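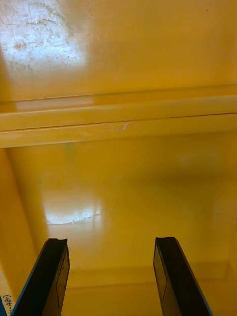 Gelb musste es sein!

So ging das mit unserem Werkstattumbau in Holletden eigentlich los, mit einer Farbe und noch lange ohne Plan. Ich hatte den Raum im September übernommen, grauer Boden, graue Wände, graue Regale, und nach zwei Wochen darin war mir klar: Wenn ich hier jeden Abend nach dem Essen noch schraube und sortiere, dann bitte mit etwas, das mich anstrahlt. Also habe ich mich durch Kleinanzeigen gewühlt, bin halb Kunddale abgefahren (mein Kofferraum riecht bis heute nach Maschinenöl) und habe gebrauchte Werkstattmöbel zusammengetragen. Gelb lackiert, glänzend, gern mit Geschichte. Auf dieser Seite sammle ich, was daraus geworden ist, und zu jedem Stück gibt es ein paar Zeilen. Bilder kommen nach und nach dazu, ich bin beim Knipsen leider viel langsamer als beim Kaufen.

Das gelbe Innenleben
Mein Liebling, und zwar von innen! Außen sind solche Sachen ja schnell mal abgewischt, aber innen sieht man, wie der Lack wirklich dasteht. Er glänzt noch richtig schön, von hellem Goldgelb bis fast Bernstein, je nachdem, wie das Licht fällt. Feine Kratzer hat er natürlich, dazu ein paar Schrammen und Schlieren, und an der Leiste ungefähr in der Mitte sitzt so ein kleiner weißlicher Kringel im Lack. Den habe ich lange angestarrt und überlegt, ob ich ihn ausbessere. Ich lasse ihn. Auspoliert wird da auch nichts, nur ab und zu feucht durchgewischt und mit einem weichen Tuch nachgetrocknet, und Scheuermilch kommt mir nicht in die Nähe!

Die Werkbank von Jerach
Bei Jerach, dem Gebrauchtmöbelhof hinter der Bahn, stand sie ganz hinten unter einer Plane. 330 Euro wollten sie haben, und ich habe viel zu schnell Ja gesagt, handeln kann ich einfach nicht. Radomir Karagiannis hat mir beim Tragen geholfen und die ganze Zeit geschimpft, weil ich die Schubladen vorher nicht ausgeräumt hatte. Darin lagen noch acht Feilen und eine Dose mit Unterlegscheiben, also für mich fast ein Schnäppchen. Die Platte habe ich abgeschliffen und zweimal geölt, mehr wollte ich ihr gar nicht antun. Foto folgt, wenn sie mal länger als eine Stunde leer ist.

Der Rollwagen
Den habe ich aus der Auflösung der Schlosserei Fleury. Zwei Rollen liefen wunderbar, die anderen beiden gar nicht, und beim ersten Schieben bin ich damit elegant im Kreis gefahren. Neue Rollen sind inzwischen dran. Oben liegt alles, was ich jeden Tag brauche, unten alles, was ich mir nicht eingestehen will (angefangene Lampen vor allem). Farblich ist er etwas blasser als der Rest, eher Vanille, und ich habe beschlossen, dass mir das gefällt.

Die Kästen fürs Kleinzeug
Schrauben, Dübel, Haken, Federn, dieses ganze Gewusel! Vorher wohnte es in Marmeladengläsern, was hübsch aussieht und furchtbar unpraktisch ist, sobald man mit öligen Fingern den Deckel aufdrehen will. Jetzt haben wir über 9 Kilo davon in Blechkästen umgefüllt, ich habe sie extra auf die Küchenwaage gestellt. Beschriftet sind sie mit Malerkrepp und Filzstift. Radomir findet das schlampig, ich finde es praktisch, denn ich räume sowieso alle paar Monate um.

Was noch fehlt
Ein Haken für den Besen, eine vernünftige Lampe über der Bank und irgendetwas gegen den Zug unter der Tür. Und ein gelber Hocker, gern mit Macken, aber bitte nicht wackelig. Wer so einen herumstehen hat und in der Nähe von Holletden wohnt: Schreibt mir, ich hole ihn ab, auch abends noch!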